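## 4. Supporters' forecasts and the pull of the home club

In the previous section we described the league and the way in which the games were scheduled. We now turn to the forecasts themselves. The data consist of 1432 forecasts, given by registered supporters of the four clubs (Brulgate, Mernari, Cisneros and Rulurmont) for 51 games of the regular season. Each supporter was asked to name the winner and to give the expected margin in points. The form closed at tip-off, and later entries were not accepted. A supporter could also give a forecast for a game in which the own club did not play, and many of them did so.

We call a forecast *loyal* when the supporter names the own club as winner, and *neutral* when the own club does not take part in the game. The remaining forecasts, in which a supporter expects the own club to lose, are called *critical*. This division is simple, but it is sufficient for the questions we ask in this section.
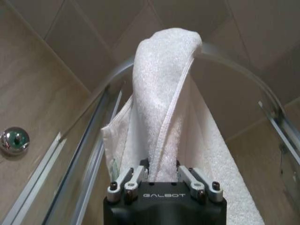
**Figure 3.** White terry-cloth towel held by a gripper.

### 4.1 Loyal forecasts

Loyal forecasts were more frequent than the results of the clubs would justify. The difference was largest for Rulurmont, which finished last in the table and lost most of its away games. Its supporters continued to expect a win until late in the season, and their expected margins became smaller only slowly. The supporters of Mernari, who won the title, were also too hopeful, but in their case the error had little cost, as the club won so often that a loyal forecast was usually correct.

This creates a problem of measurement. A supporter of a strong club can look like a skilled forecaster without having any special knowledge of the game. For this reason we do not compare the share of correct winners between clubs. We compare the error in the expected margin, after the mean margin of the club over the season has been taken out. With this correction, the supporters of Mernari lose their advantage and the four groups lie close together.

A similar observation was made by Tovar in her study of futsal supporters. Marisol Tovar kindly read an early version of this section and suggested that we treat the play-off games apart. We followed her advice, and the play-off games are not used here.
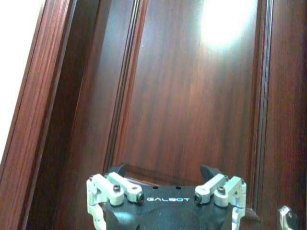
**Figure 4.** Gripper in front of a reddish-brown wooden door.

### 4.2 Neutral forecasts

When the own club was not playing, the forecasts were better. The expected margins were also more modest. Supporters seemed to follow the recent form of both teams, and they changed their opinion quickly after a surprise result. The clearest case is the defeat of Mernari by Brulgate in the middle of the season. In the following week, neutral forecasts for both clubs moved strongly, while the loyal forecasts of the Mernari supporters did not move at all.
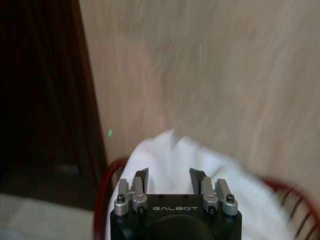

One possible explanation is that a neutral supporter has less to read and therefore gives more weight to the last result. The supporter of the losing club knows about the injured centre, the long bus trip and the fouls in the final quarter, and can find in each of these a reason to forgive the defeat. Our data do not allow us to test this directly. The comment box on the form was optional, and it was mostly left empty. Where comments were given, they speak of injuries and of referees more often than of the opponent.

We also looked at the hour at which a forecast was entered. Forecasts entered on the day of the game were a little better than those entered earlier in the week, and this holds for the neutral group as well as for the loyal group. It is likely that the late forecasters had already seen the line-ups, which the clubs publish on the morning of the game. For the Wednesday games the line-ups were often published late, and there the difference disappears.

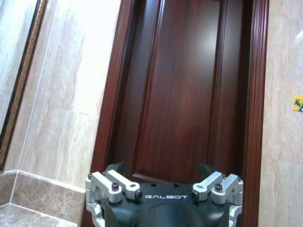

### 4.3 Critical forecasts

The critical forecasts form the smallest group, and we treat them with caution. They come mainly from Cisneros, where a dispute over the coach divided the supporters during much of the season. Some of them seem to have used the form to express their displeasure — one supporter expected a heavy defeat in every home game, including those against Rulurmont. If these entries are removed, critical forecasts have almost the same error as neutral ones. We report both versions in the appendix and use the full set in the models of the next section.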